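Student Project Report
The Breakfast Table: Furnishing and Decorating a Small Room on a Student Budget
Written by Tsz-kin Chung, with Nia Humphreys and Tia Goodall
6 June 2024

1. Aim of the project

Our task was to prepare one small room so that it has a simple breakfast corner and a background which looks good from the front. The budget was 150 dollars for everything that we did not already have. At the end we had spent 126 dollars, and the largest part of this went to the fabric.

2. The background

The walls of the room have old marks of paint, and we were not allowed to paint them again. Nia proposed to hang black fabric on the back wall and on the sides. We fixed it along the top edge, under the white ceiling. It still has folds and creases. We discussed ironing it, but the fabric was already up and we decided to leave it.

On the black we put seven foam letters in two rows, "Fast" in the upper row and "UMI" in the lower row. The lower letters are larger. We chose different colors, blue, pink, yellow and orange among them, and each letter has a thin white outline. I think the outline is the best decision of this part. The "I" is purple, and I was afraid that it would be lost on the fabric.
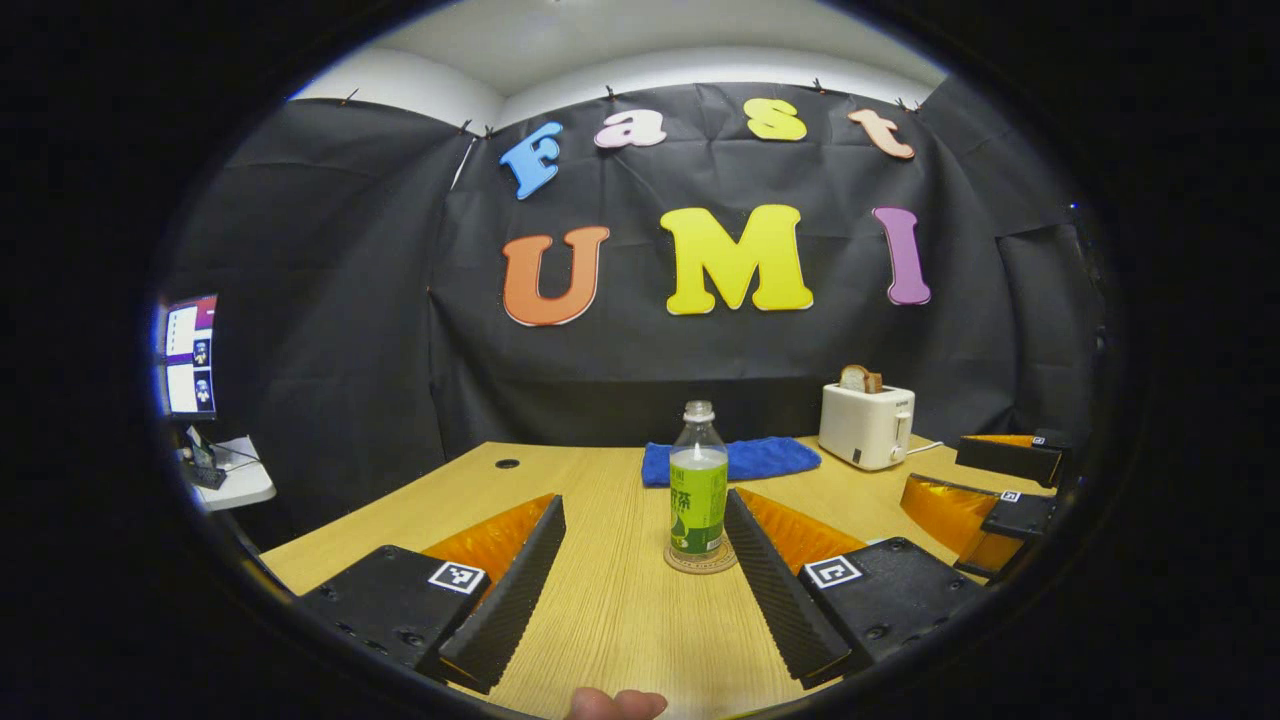 The letters took us one full afternoon, which is more than we had planned. Tia made a paper pattern first and moved it on the wall until all three of us agreed on the distance between the rows. In my first plan all the letters stood in one row, but the lower word then looked too small.

3. The table

We used a light wooden table. For the objects on it we had a rule that every object must be something a student really uses in the morning. The final list is short: a white two-slot toaster with a slice of toast, a plastic bottle with a green drink, a round coaster under the bottle, and a blue microfiber towel, folded flat.

The toaster is near the back on the right side, so that its cord does not cross the middle of the table. The towel gave us the most discussion. Nest Kemeys, who visited us in the second week, found it too strong in color for such a pale table. We tried a gray one and went back to the blue. 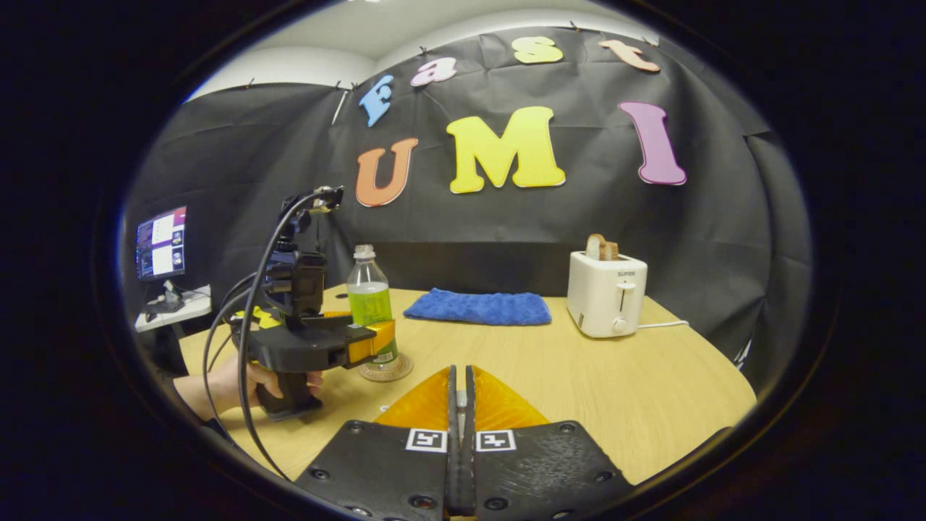
Department of Interior and Spatial Design, Student Projects

4. What we would change

The coaster is a small thing, but I would keep it in any new version, for it gives the bottle a fixed place. I would buy the fabric in one wide piece. Our supervisor, Mared Vaughan, also advised us to test the colors together on paper before buying the foam.

In August the group will write a short guide for the next students, with the paper pattern and the shopping list attached.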